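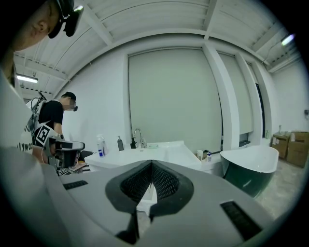

January 2, 2026. Pad change and camera check on the Pollen hand unit at Komenport, the one that has been dropping frames and letting go of smooth things. Both complaints are in the log from before the break and I wanted them closed before the bathroom set gets used again. On this unit the black mesh pads line the whole V of the opening, so if one face goes slick you feel it mostly on round items such as the spray bottle or the pump dispensers by the sink. Flat things like a booklet still hold, and that is probably why it went so long without a note.

**Pads**

Took the old pads off cold. The left one came away in one piece. The right one left most of its glue behind, and I spent longer on that than on anything else today. Alcohol and a plastic scraper, then a light pass with 800 paper on the jaw face, wiped, left to dry with the jaws propped open. Do not use the metal scraper. There is already a gouge near the root of the right jaw from somebody doing that, and the new pad bridges it but doesn't sit in it.

New pads are from the Lappalainen batch. They are a bit stiffer than the ones we had and don't want to lie down at the inside of the V. I bent them over the edge of the bench first and that helped. Pressed from the root outward, then closed the jaws on a strip of cardboard and put a rubber band on the handle for an hour.

Opening at the tips was 58 mm before and 58 mm after, measured with the calipers, pads on both times. So the thickness matches and the width table in the software can stay as it is. I did not touch the table.

**Trigger and linkage**

Return spring fine. A little grit in the pivot on the right side, brushed out, no oil. (Oil gets onto the pads. We did this once and threw away a new set.)

Ran the trigger open and closed for over 300 cycles while reading mail. It stuck once near the start and not again. The encoder came back to the same zero each time I stopped to look. The play at the fully closed end is the same as on the Drurkmont unit, so I'm leaving it.

**Vents**

Both slotted vents had lint in them, the larger right one worse. Vacuum with the soft brush, from outside only. I have not opened the shell, the screws on the lower half are starting to round and I would like new ones in hand first. Ordered.

My guess was that heat is behind the dropped frames. Ran the camera for an hour on the bench with the vents clean: no drops. Then covered the right vent with tape and ran it again. Drops began before the half hour. Took the tape off, let it sit, no drops in the next run. That's a fair sign but it is one unit on one cool day, and the set has no air moving through it when the blinds are down. Worth repeating in February when the heating has been on for a while.

If you are holding it by the body, keep your palm off the right side. I know it is the natural place to rest the hand.

**Camera**

Lens cleaned, dry cloth only. Lens ring was a quarter turn loose. Tightened, redid the calibration with the big board, and the error was about as good as we ever get on that lens. Dark corners are normal for it.

Checked that the jaws sit centered in the view. They were a hair to the left, I think from the camera seat having shifted along with the ring. One shim out, now centered. New calibration file is in the Pollen folder and the old one is renamed, not deleted. Anything recorded before the break should stay with the old file.

**Tags**

Went over the marker tags on the hand units while they were out. The tag on this one had a lifted corner, so it got a fresh print and fresh tape. Print at full scale. The printer here sets itself to "fit to page" after every restart and then all the tags come out slightly small, and the tracker takes them without complaining and puts the hand in the wrong place. Measure the black square with calipers before sticking it on. I threw away the first sheet today for exactly this.

Matte tape over the tag, never glossy. The ceiling tubes at the set end give a bright streak on glossy tape when the arm is stretched out toward the counter.

**Headset and back frame**

Only a quick look, this wasn't the job. Cable on the back frame rubs where it leaves the upper corner. Sleeved it and moved the tie down so there is slack when the wearer leans over the counter. Lean forward all the way before you call the slack good. Standing straight tells you nothing about it.

Headset straps wiped. One charging lead has a bent plug, put in the bin.

**Test at the set**

Took the unit down to the sink counter after lunch. Picked and put back the spray bottle, the pump dispensers and the small clear dish. Bottle and dispensers good, no slip at normal squeeze. The dish is still hard. It slid out twice when I came at it from above and held when I came from the side with one tip under the rim. I don't think that is the pads, the tips just don't have much to close on. Leaving the dish in the set for now, but please approach it from the side.

Also tried the dispensers with wet hands and a wet pad. It holds, with more squeeze. Dry the pads afterward with paper, do not leave the unit lying on the rim of the tub to drip.

No frame drops in the test, but it was a short one.

**Still open**

- Shell screws, waiting on delivery. When they arrive, open the shell and clean from the inside too.
- Repeat the heat run in February, same length, blinds down.
- Drurkmont unit is still on the old pads. 3 sets left in the drawer, so there is enough to do it next week. Check the tip opening before and after.
- Put a note on the printer about the scale.
- Gouge in the right jaw: photo is in the folder. If the pad starts lifting at the root, fill it.

Unit is back on its hook, charged, new calibration loaded. OK to use.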